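Progress report to Datport, February 29, 2024
Project Nasus, kitchen arm trials

Well, you asked for the bad news first, so let's start with the stop fault! We ran 965 pick attempts this period and the arm locked up mid-move in 9 of them. Every one came while it was reaching low over the counter, with the wrist turned hard and the cable pulled along with it.

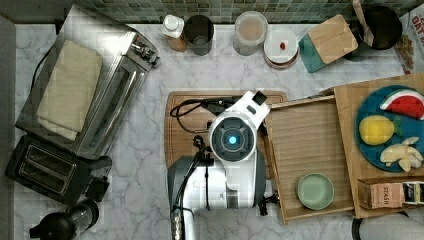 Wei wrote back on the fault log that a tight cable wouldn't explain the two lockups at slow speed, and asked for the joint torque traces before anyone orders parts. Fair point, and the traces went over the same afternoon.

Meanwhile we've cut the speed limit near the sink (the faucet is the one thing in there I really don't want to hit) and put a keep-out zone on that whole stretch of counter.

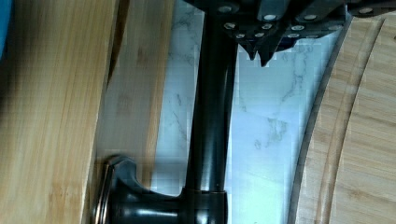
It costs us some reach, and the success rate is down to 93 percent, but I'd take that over a bent finger any day. The emergency stop worked all 9 times, by the way.

Clarketti is quoting 3 weeks on a longer cable, so figure late March.

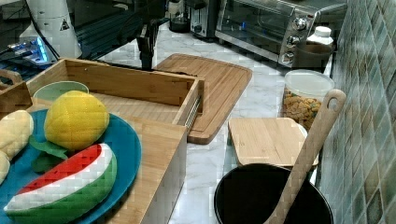

What we need from you

An okay on the cable order, please, and a short extension on the second milestone.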